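From: Nazar Boiko
To: Prirkwood allotments list
Date: 10 May 2019
Subject: Re: Blight and the early spuds

Stepan Polishchuk wrote:
> Mine went in at the start of April, all Flimska, on the bottom
> plot by the Bokton road. Leaves look fine so far but it's been
> so muggy. Is anyone spraying yet, or am I fretting too soon?

Hi Stepan, and everyone,

You're fretting too soon, but I do the same every year so I can't talk! I've got 7 rows in, mostly Hutsuliak with a few Flimska at the shady end, and the Hutsuliak are well ahead – nearly ready for a second earthing up.

I don't spray at all these days. I give them more room than the packet says, water at the bottom of the plant and pull off anything that looks sorry for itself. Last summer I lost the tops in the last week before lifting and the potatoes underneath were perfectly good.

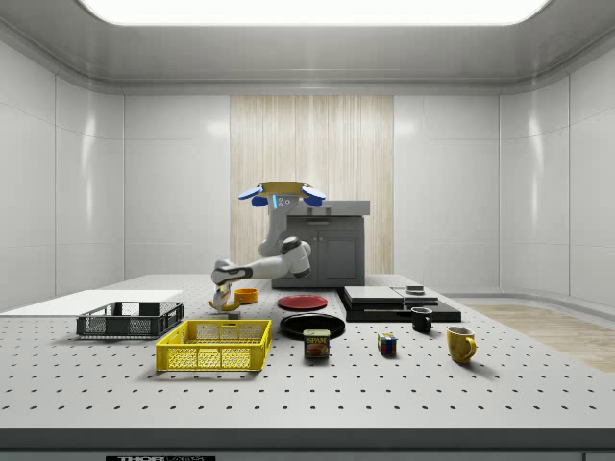
Can the blighted tops go on the compost heap? Best to keep them off it, and burn them or put them in the council green bin, and dig out every last little potato too, or you'll have them coming up among your beans next spring.

I've got a spare bag of Flimska chitted on the windowsill if you want to fill that gap by your shed. Shout before the weekend, otherwise they're going in my old carrot bed.

Cheers,
Nazar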